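Rink workshop notebook, Sunday, after the Nerik game
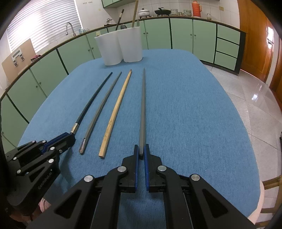

Chopsticks on the blue cloth.

Lost 4-2. Ovidiu blames the ice, so I checked the ice. The ice is fine. Ovidiu's left skate had an edge like a butter knife, and I've put that in writing so he can find it later.

Sharpened 31 pairs since Friday. The wheel wants dressing every four now, it used to go far longer. Margareta has asked Calville for a new one. Calville have asked for her patience.

Goalie skates: Iulian wants them flatter again. Took them down one step and told him two. He says they feel much better.

Steel on Ileana's right boot has a nick near the heel, ground most of it out. Leave the rest till there's a spare.

Octavian tried the Tikau laces, waxed, and broke one in warm-up. Back to the old ones, third drawer.

To do before Lazăr away: rivets, both holders on the 20 shirt's spare pair, find the good stone. Whoever had it, I'm not cross yet.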